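Chapter 4
Keeping the Fast: Food, Calendars and Belonging

If you have ever given up sweets for a month, or gone without breakfast before a blood test, you already know something about this chapter, even if you have never set foot in a house of worship. Going without is one of the oldest things people do together, and it takes a great many forms – some fasts last from dawn to sunset, some last a single day, and some leave out only meat or milk and go on for weeks.

We will spend a good part of our time in the town of Orkasitz, where 16 congregations of several faiths share a few busy streets. In April their calendars often overlap, so one family may be baking for a feast while the neighbors are waiting for the sun to go down.
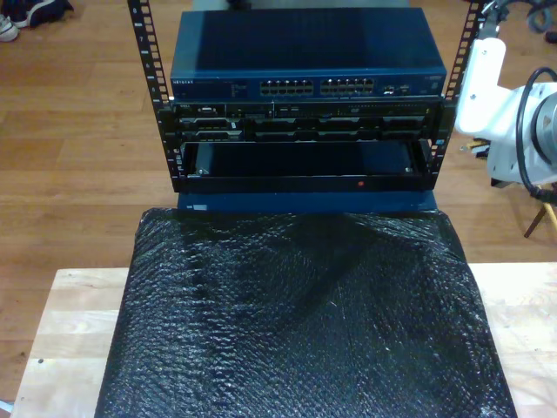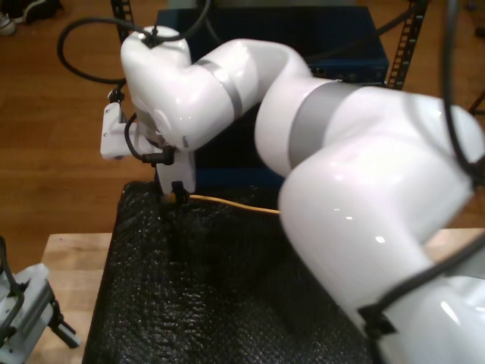 As you read, try to hold on to two questions. Who decides what counts as food that may be eaten? And what happens to the people who, because of age or illness or travel, are excused? You may be surprised (I certainly was, when I first began teaching this material in Flestside) by how much care most traditions give to the second question.

Key terms: fast, feast, abstinence, exemption, lunar calendar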